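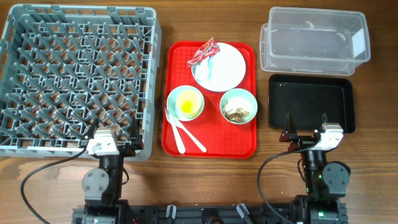

Dish rack and serving tray on a wooden table.

Print this page | E-mail this page

Progress report to the Lindgren Fund: Movwood Congregation, shared ministry grant
Reporting period: second half-year, ending September

1. Purpose of the grant

The grant supports a half-time minister shared between the Movwood and Zurninari congregations for three years. Neither congregation could meet the stipend alone. Movwood holds the funds and reports for both.

2. Services and attendance

Sunday services were held at both centres throughout the period. Movwood meets at 9 am and Zurninari at 11.15 am. The later start was moved back by 15 minutes in the first month, as the drive between the two had been underestimated in the original timetable.

Average attendance at Zurninari is now 35. Movwood's register was not kept for part of the winter and no average is given. The register has been moved to the vestry door and is filled in by the steward on duty.

3. Pastoral work

The minister made 17 home and hospital visits in the last month of the period. Earlier months were logged by household only and can't be compared. Visits to the Jiltier aged care home continue every fortnight, with a short communion service in the lounge. The home has asked for large-print hymn sheets, and these have been printed.

The study group on the Psalms finished its first course. Attendance fell during school holidays. The second course will run in term time only.

4. Induction and housing

The induction was held jointly at Movwood. The manse lease was signed later than planned, and the minister used a member's granny flat for the first six weeks. No rent was charged to the grant.

5. Expenditure

Stipend and superannuation are on budget. Travel is over budget by $900, owing to extra trips to Jiltier and a higher fuel price than we allowed for. We ask the Fund's approval to cover this from the unspent removal allowance. The line for books and printing is underspent.

6. Matters outstanding

(a) The written agreement between the two congregations is in its second draft. The clause on weddings and funerals, and who receives the fees, is not settled.
(b) Zurninari has not yet named a second signatory.
(c) The minister's leave cover for January has been requested from the regional office. No reply to date.

7. Next period

A review of the shared timetable will be put to both annual meetings. The next report will include attendance for both centres on the same basis.

Shared 15 times | 3 comments

Comments

zurn_organist: The 11.15 start is much better for us. Could the hymn list come out earlier in the week please?

Back Pew: Is the draft agreement available to members, or only to the two councils?

M.H.: My mother is at Jiltier and enjoys the fortnightly service very much. The large print is a big help.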